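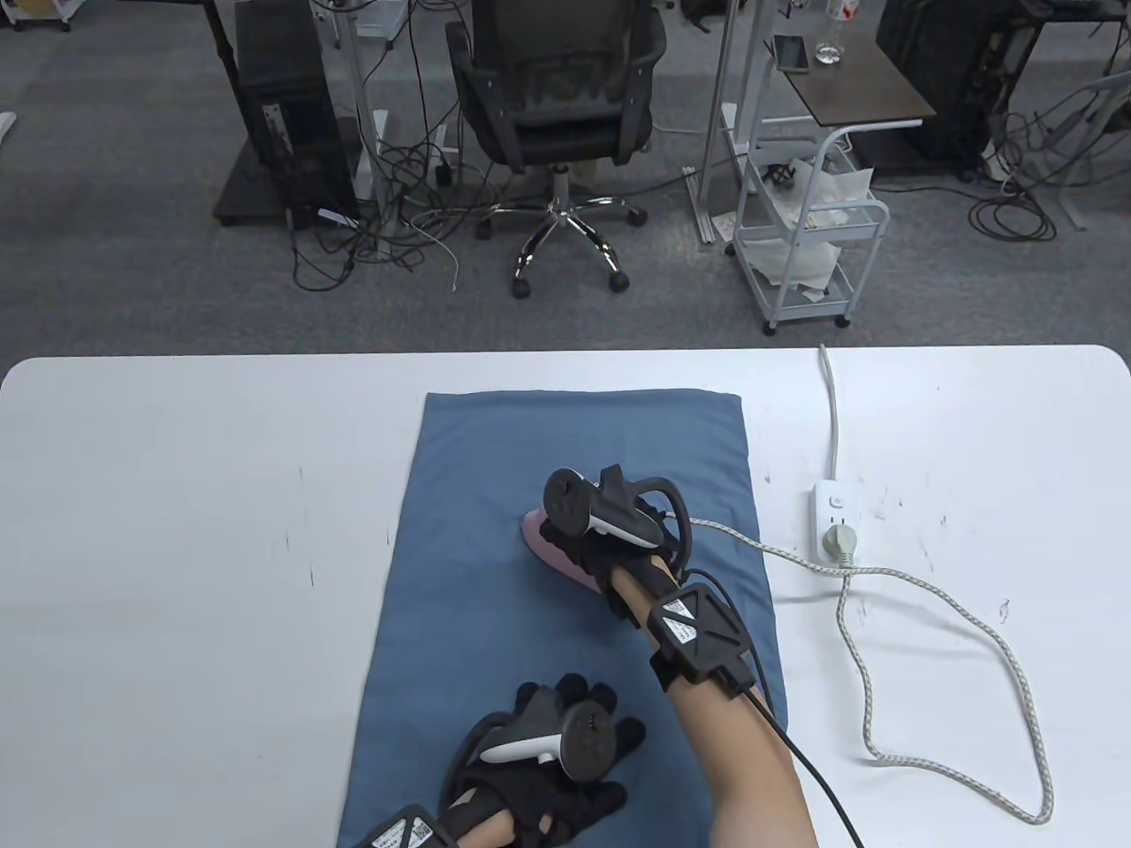 *Pressing a length of blue cloth.*

# Come and help us at the Trongate Mending Room

We are looking for people who like cloth. You needn't be an expert and you needn't own a sewing machine, and if the last thing you stitched was a felt egg cosy at primary school then please keep reading, as several of our best menders started in exactly that place!

The Mending Room is a weekly drop-in on the first floor at Trongate, above the old seed merchant's. People bring us trousers with split seams, duvet covers with missing buttons, school blazers, curtains that were made for some other window, and once a very large canvas windbreak. We sit down with them and mend the thing together, so that they go home with something they can wear or use and a fair idea of how to do it themselves next time. We've been going long enough now to have a waiting list, and a waiting list for mending makes us a bit sad - hence this call.

## Who we'd love to hear from

We need people for three kinds of work, and you're welcome to do a mixture.

**Menders.** You can sew on a button, take up a hem and put in a zip without too much muttering, by hand or by machine. Darning would be marvellous. If you can do invisible repairs on knitwear we may never let you leave.

**Pressers and preparers.** A good half of any repair is done before the needle comes out: pressing the fabric flat, unpicking old stitches, marking, pinning, and cutting patches on the straight grain. It's pleasant, steady work and suits anyone who likes to get into a rhythm. You'll be on your feet for some of it, though there is a high stool that can be moved about.

**Welcomers.** Somebody has to say hello at the top of the stairs, write out the tickets and find out what is wrong with the garment (people will nearly always tell you the history of it as well, and we think that's part of the job). You'll also be in charge of the tea urn and the squash.

## When and how much

We meet on a Wednesday. The doors open at 5.30 in the evening and we pack away at 8.30, with helpers arriving 25 minutes early to set up. We ask people to come at least twice a month if they can, and to stay with us until the end of March, when we stop for a fortnight and sort out the button drawers. If shift work or children make that impossible, tell us what you can manage and we'll do our best to fit you in.

All the roles are unpaid. We do refund bus fares and local mileage on the night, and there is always something to eat - usually soup, and usually too much of it.

## What you'll get from us

- Two relaxed training evenings before your first session, one on hand stitches and one on machines and pressing
- A mending kit of your own to keep, with needles, snips, a thimble and a tape measure
- Free use of the sewing machines and the overlocker outside drop-in hours
- First pick of the fabric shelves, which are kept filled by the kind people at Jondard, who send us their roll ends
- Squash, tea and a biscuit at half past six

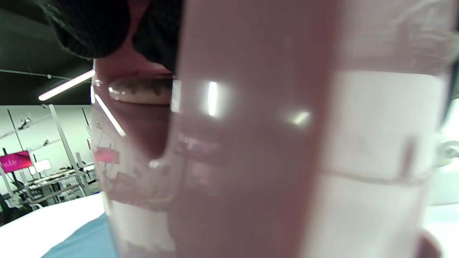
## A little more about the work

Most of what comes through the door is ordinary cotton, denim and polyester, and most of it wants a seam closing or a hem taking up. We mended 1,000 items last year, and the most popular repair by a long way was the inner thigh of a pair of jeans. If you have opinions on the best way to patch these, we should warn you that so does everyone else in the room.

We don't take leather, wetsuits or anything that needs a specialist dry clean first. We also ask people to wash things before they bring them in, and our welcomers are very gentle but quite firm about it.

This season we're starting the Morikawa Table as well, a quiet corner for visible mending: decorative running stitch, layered patches, bright darns on dull jumpers. We'd be especially glad of one or two helpers who'd enjoy sitting there and showing beginners how to keep a stitch even. It seats six and the light is lovely in the early evening.

## Getting in and getting about

The room is up one flight of stairs, with a lift at the back of the building reached from Letitz Lane. The lift is slow but reliable. There's an accessible toilet on the same floor, and bicycles can be left in the passage downstairs. If you use hearing aids, ask for the table nearest the window, as the machines do make a racket when they all get going.

You need to be 16 or over to help. There is no upper limit, and our present helpers include people well past 70.

## How to put your name down

Drop in during any session and ask for a helper's form, or push a note through the letterbox at Trongate with your name, a telephone number and a line or two on what you'd like to do. We don't need a CV or references for the mending and pressing roles. For welcomers we ask for one reference, from anyone who has known you a while and isn't a relative.

We'll ring you back within the week and invite you to come and look round. Bring something with a hole in it if you like, and we'll get started on that.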